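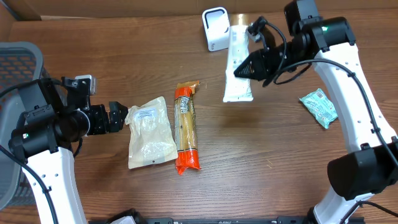

Catinca Sima would like it known that she has never decanted a noodle in her life and doesn't intend to start. She said so over my left shoulder one December afternoon, while I was up to my elbows in the lower cupboard, and she followed it with the opinion that people who own matching jars have run out of real problems.

I own matching jars. I bought them in a burst of optimism two winters ago, glass ones with bamboo lids from a company called Wovwood, and for most of that time they've held buttons, birthday candles and a quantity of bay leaves that I could not use up if I lived to be a hundred. The pasta stayed in its packets. So did the lentils, the rice, the walnuts, the thing I bought for a soup I read about on a train. All of it went into the cupboard next to the stove, and the cupboard next to the stove was where it stayed until something fell on somebody.

This is a story about baskets, but I have to tell you about the spaghetti first.

Spaghetti is the worst-behaved item in any kitchen. It's too long for the shelf if you stand it up and too slippery if you lay it down, and once it's open it will find the one moment when you're in socks and holding something hot to leave through the bottom of the bag. I had 6 packages of it. Did I know that? I did not! I knew I had one, the one at the front, and every time I couldn't see the one at the front I went out and bought another. Catinca found this very funny and then asked if she could take a couple home.

The person who got me to do something about it was Anca Zamfir, who organizes kitchens for money and has done long enough that she no longer pretends to be shocked. I called her expecting a lecture on jars. She came in, put her bag down on a chair, opened the cupboard, closed it again, and asked for a cup of tea and a clear table.

"Everything comes out," she said. "All of it. Put it on the table and lie it flat."

Lying it flat was the part I argued with. My instinct with a packet is to stand it up like a book, so you can read the front, and I'd always assumed that was what tidy people did. Anca thinks standing things up on a work surface is just a way of building a small city you then have to walk around. Flat, she says, you can see what's long, what's squashy and what's mostly air. Flat, you stop thinking about what's in it for a minute and think about its shape, and shape is what decides where it can live.

So out it came. Pouches, mostly. I hadn't noticed how much of my food had moved into pouches over the years (when did rice stop coming in boxes?), and pouches have their own little ways. They slump. They slide off each other. They have those glossy sides that won't grip anything, so a stack of three is really just a slow avalanche. The pasta packages we lined up next to them, and then I went and found the bag of bags, and the tea went cold.

Now, the baskets. I had been ready to spend money here. I'd had a tab open for a week with a pull-out insert from Tundwood on it, a beautiful thing with little dovetails, and I may have been a bit in love. Anca looked at it on my phone for as long as it takes to be polite.

"Have you got any plastic ones?" she said.

I had. I had a stash under the sink, left over from a bathroom, the kind with slots in the sides that you can pick up anywhere. Anca loves these. She loves them the way other people love a good knife. You can see through the holes a little, crumbs come out when you knock one against the trash can, a thick rim gives you something to pull on, and if a bag of sugar splits in there you rinse the whole business in the sink and get on with your evening. I've since asked around, and everyone who does this for a living seems to feel the same. Shuzhen Yao, who ran a restaurant kitchen before she moved to my street, told me she'd never had anything else on her dry shelves. Her only rule was that you never fill one past the rim, and she said it in a voice that made me go home and check mine.

How it works at my house now is very simple. Soft things go in first, pouches on their backs, heaviest at the bottom, label up. Long things go in last and go along the side, where the pouches hold them still. The basket comes out like a drawer. You look, you take, you push it back. The opened packages get a clip, and I've lost so many clips over the years that I've gone over to clothespins, which Anca says is fine and Catinca says is what her grandmother did, in a tone suggesting she'd like some credit for it.

There's a limit to it, of course. Flour doesn't want to be in there at all. Neither does anything that came in a thin paper bag, and I'd keep the brown sugar well away. Emilian Costache, my neighbor across the landing, tried the same arrangement with his cans and now has a basket he can't lift. He's keeping it where it is and treating it as furniture.

And I did have one bad week, right after, when I'd gotten so pleased with myself that I sorted by cuisine. Don't do this. I had a basket for Italian and a basket for "other," and there's no argument quite as dull as the one you have with yourself at seven in the evening over where the couscous goes. Anca had told me to sort by shape and I'd gotten ideas. I went back to shape.

The jars are still on the top shelf. I moved the bay leaves out of one and put in the end of a package of spaghetti, to see how it felt, and it stuck out of the top by a good two inches so the lid wouldn't go on. Catinca was there for that as well. She's asked for the jar.

1,000 shares
6 comments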